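April, late afternoon

Spent the day on the hand-held gripper procedure for the Clanville bench. The draft stands at revision four and still disagrees with itself on where an episode begins. Section 3 says both grippers open and clear of the object. Section 5 allows a start with the object already held. Both cannot stay.

Task under review: hairbrush and basket.
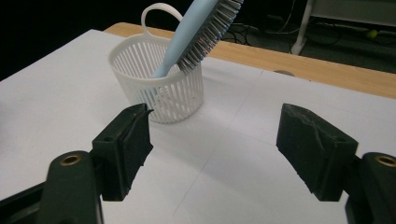
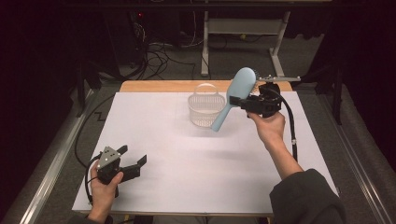 Patricio Iglesias objected that the start rule matters less than the end rule. His view is that an operator who knows exactly when to stop will begin cleanly anyway, and that the log should record the release and leave the rest to the reviewer. I disagree on the second point. The reviewer has 1,763 episodes in the queue and can't be asked to guess intent.

Of those, 1,686 have a start marker that passes the checker. The remainder go back to Mokivar with a note. No re-cutting on our side – the agreement with them says corrections are made where the recording was made, and I would like to keep to it for once.

Wording adopted for 3.2: "Fingers open, no contact with object or container, held still for one second before the first movement." Wording for 5.1 is struck out. A held start becomes its own task type with its own code.

Cable routing is still open. The draft asks for slack enough to reach every corner of the work surface and says nothing on what happens to the rest of it. Olga Alcaraz wants a limit on loose cable at floor level, as a trip hazard. Agreed in principle, figure to follow.

Pad wear: the draft has inspection every 2,000 closures. No basis given for the number. Asked Itziar for the Carretero test sheets; she has 351 entries, not all legible. Until I have read them the clause is marked provisional.

Tomorrow: retype section 5, renumber, send to Inmaculada before noon.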